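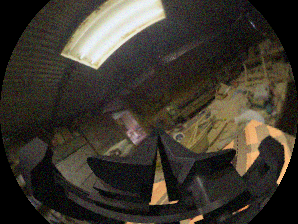 Why do we need lights indoors?

Your eyes work by catching light. Light leaves a lamp, hits a wall or a book, and bounces off in all directions. A little of it goes into your eye, and then you can see the book.

Dark things bounce back very little light. Pale things bounce back a lot, so a room with white walls looks brighter than a room with dark ones — even with the same lamp.

Try it at home

Hold black paper beside a lamp, then white paper. Which one lights up your hand more?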